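4.2 Placement outcomes

Of the 311 trainees who finished the Cletow programme, 96 were in paid work six months later. Most had registered as having a mobility or hearing impairment, and nearly all of those placed went to employers that had met them during the course. Travel was the barrier named most often in the exit survey — ahead of pay and of the interview itself.

Employers were recruited from the Sotov register, which listed 1,339 firms in July. Firms with a written adjustment policy were no more likely to offer a post than firms without one. Those that had already employed a disabled person were.

Practical units covered office work, stock handling and household service, the last of these following the Plistametti syllabus. Trainees in household service stayed in post longest, although the group was small and the difference should be read with care.

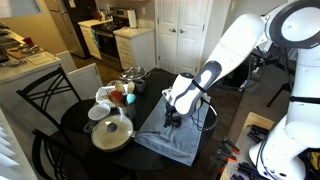 Figure 3. Towel spread on a round table, with the robot's gripper open above it.

4.3 Limits of the survey

The exit survey was voluntary and was offered in print and large print only.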